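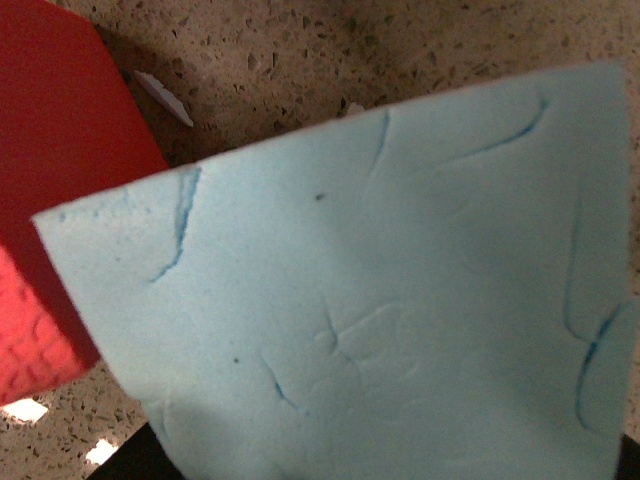

Leretti Traveling Exhibition Set – Life Under Censorship

The Leretti set is a ready exhibition about underground printing in Central Europe. It is made for community centers, libraries and parish halls which want to mark an anniversary but have no museum staff. The set has 10 double-sided panels with text in English on one side and in Czech or Polish on the other. Please choose the second language when you order.

The panels stand on their own feet and do not need a wall. Two people can put up the whole exhibition in 60 minutes.
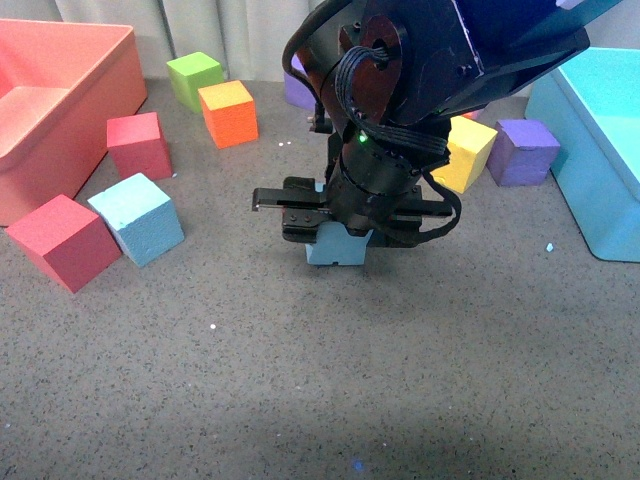 Each panel may be shown alone, so a smaller room can take only a part of the set. We ask you to keep the first panel in any case, as it carries the names of the archives and the families who lent us their papers. The panels about the Doležal press were written again in May, after we received new letters, and they are now longer than in the old edition.

What is in the box
10 panels with feet
2 carrying bags with shoulder straps
40 visitor booklets
Teacher's guide for ages 12 and up
Recorded memories of former printers, on a memory stick
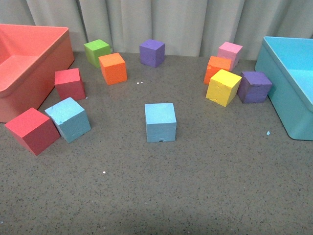

Foam cubes and two open bins on a speckled gray tabletop.

Rental and purchase
The set can be rented by the week or bought. Rental includes the booklets, and you may keep those which are left. Transport is done by Zelta and is paid by the borrower in both directions. For the fall anniversaries we advise to reserve early – the requests for November come all at the same time.

Orders for the new edition are open from 9th February. Owners of the older Steltora set can buy only the changed panels, which fit into the same feet.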